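Speaker notes, housekeeping evening at Hinby, 21st July
Speaker: Sigrún Bech
Topic: Making a bed that stands against the wall

Slide 1. Welcome

Good evening and thank you for coming. Please tell me if I speak too quickly, I have this habit in English when I am nervous. My accent is half from home and half from eleven winters of listening to the radio in the kitchen here, so raise a hand whenever a word is strange.

I will speak about beds. More exactly, about the bed which stands with one long side to the wall, as most of our guest beds at Hinby do. The rooms are narrow and there is no other place for them.

(Wait for people at the back to find chairs.)

Slide 2. How I came to care about this

When I started at the Hjaltested guest house I believed I could make a bed. I had made my own since I was small. My supervisor let me finish the first room, then she put her palm on the sheet and moved it to the far side, and the whole corner came up in her hand. She said nothing. She only gave it back to me.

I did that corner again, and then again the next morning. I still think of her palm when I tuck.

Slide 3. Fitted sheet, the order of corners

Start with the far corner at the head. Then the far corner at the foot. You are leaning over the mattress for both of these, so do them while your back is fresh. After, the two corners on your own side, which are easy.

If you begin with the near corners, the far ones must be stretched from a distance and they hold badly. I see this mistake very often, also from people with long arms.

Pull the mattress a hand's width away from the wall before you begin. Push it back at the end with your knee, slowly. When you push fast, the sheet catches on the wall and climbs up.

(Show with the tablecloth and the foam block. Ask one person to hold the block.)

Slide 4. Which sheets

We changed to the Kodo fitted sheets last winter. They have a deep pocket and the elastic goes all the way around. The old ones from Zanport had elastic only in the corners, and they are still good for the folding cots, so please do not throw them out. They live on the lower shelf of the linen cupboard. The labels wash off, I know. Feel the hem with your fingers and you will notice the difference.

Wash in warm, not hot. Take them out of the dryer while they are a little bit damp at the seams and fold them straight away. A fitted sheet that has slept in the basket overnight will show it on the bed.

Slide 5. Smoothing

Use the forearm, from the wall toward yourself. The hand alone makes small waves, because the fingers press more than the palm. Long strokes, then stop. There is a moment when the sheet is good enough, and after it you are only moving the creases to another place.

I do not iron fitted sheets. Somebody will ask me this, so I say it now. I ironed them for one whole winter and the guests did not sleep better.

Slide 6. What good enough looks like

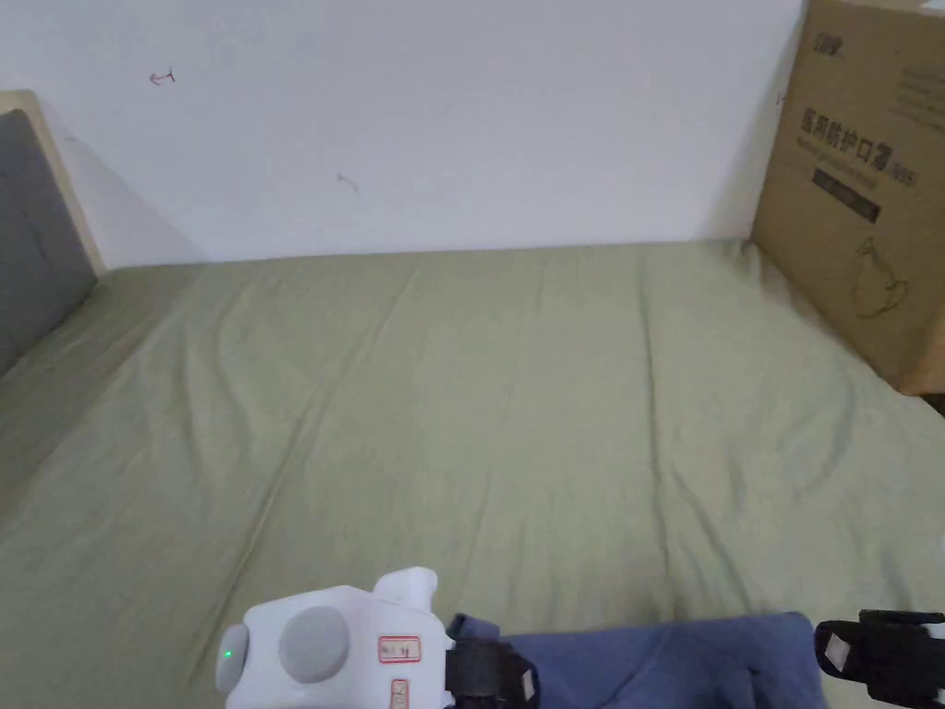
Slide 6: sage-green fitted sheet, bed against the wall, upholstered headboard at the left.

Let them look for a moment before you talk.

I would accept this bed. It is fairly flat, and the wrinkles are soft ones. Point to the long diagonal fold, it comes down toward the middle. One stroke of the forearm should take care of it. The faint ripples at the back, by the wall, I would leave, they will be under the duvet.

Ask: who would pull it again? (Usually half of the room. Let them argue a little.)

Then the wall. White paint shows everything, and on this one there are a few small marks, a reddish-brown one like a little hook and a thin grey squiggle. Try a damp cloth with a drop of dish soap, and test it low down first. Do this before the clean sheet goes on.

The box of masks goes back to the supply cupboard before the duvet and pillows come out. Boxes are for the floor or the chair when we make a bed — I say this to myself also.

Slide 7. Headboards with fabric

Vacuum with the soft brush, top to bottom, once in two weeks. Wipe the wooden edge with a dry cloth. No spray near the fabric, please, it leaves rings and they are very difficult to get out.

Slide 8. Practice and questions

We have two beds ready next door. Go in pairs, one makes and one watches, then change. Shoes off if you need to kneel on the mattress.

The key for the linen cupboard is with me until nine o'clock. Tea is in the hall, and the blue mugs must come back to the kitchen.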